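Merino vs cotton tees for a long walk - worth the money?

Forum > Kit and clothing > Thread

mudlark_9
Posted Tuesday 7.42am
Quick one before work. Doing the Stunonley path in June, nine days, mostly bunkhouses, couple of nights in the tent. Everyone says merino. I've got a drawer full of cotton T-shirts that cost me nothing. Is it really that bad?? Not going up anything big. Budget is tight after the boots.

peatbog
Posted 7.58am
Yes it's that bad. Cotton gets wet, stays wet, you get cold. Buy one decent merino top and wear it till it stands up by itself.

Treacle Tin
Posted 8.10am
Bit strong. It's a low level path in June. I did it in old cotton tees and was fine. Chafed a bit under the pack straps on the second day, that's all. Spend the money on socks.

peatbog
Posted 8.13am
"Fine" until it rains sideways on the moor section. Which it does.

gatepost
Posted 8.31am
Neither. Cheap polyester running top. Dries on the back of a chair in no time. Stinks, granted. Wash it in the sink every night and nobody minds.

Treacle Tin
Posted 8.40am
People do mind. I've shared a bunkhouse with those tops

mudlark_9
Posted 12.15pm
Ha. OK so what about the Nyberg ones, anyone had one? Saw them in the Prullutico sale but only in large. Also a Cosotia one that's half merino half something, bit cheaper.

oddsocks
Posted 12.37pm
Had the Nyberg. Lovely to wear, went into holes at the hip belt within 3 trips. I darned it, then gave up. Cosotia blend has lasted much better, slightly scratchy at the neck for the first few washes. Go up a size if you're between, mine came up short in the body.

gatepost
Posted 12.44pm
Moths got my merino. Every single one. Never again.

peatbog
Posted 12.50pm
Put them in the freezer in a bag then. Not hard

mudlark_9
Posted 6.20pm
Right, home now and been through the drawer. Most are going to the charity shop, necks all gone. Only keeping the grey-green one as its the softest, thinking that could be the evening top / sleeping top and I get one proper one for walking in.

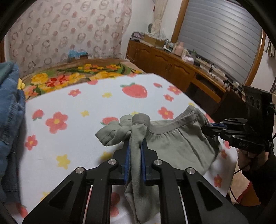 oddsocks
Posted 6.34pm
Good plan that. Keep the cotton in a dry bag and never walk in it, however tempting. Dry thing to change in to at the end of the day is worth more than any fancy fabric. I do the same with leggings.

Treacle Tin
Posted 6.41pm
Agree with oddsocks. Still say you could walk in cotton on the flat days mind.

peatbog
Posted 6.45pm
You could. You could also walk it in a dressing gown.

gatepost
Posted 7.02pm
Weigh it all before you decide. My spare top is 100 grams and I forget it's in there. An old thick cotton one can be double that, plus it takes up half the bag.

mudlark_9
Posted 7.30pm
Not weighing T-shirts, sorry, I'd go mad. Ordered the Cosotia in medium. If it's itchy I'll be back to moan. Next question is waterproof trousers but I'll do a new thread for that

oddsocks
Posted 7.33pm
Check the returns on it, the sale stuff you only get a credit note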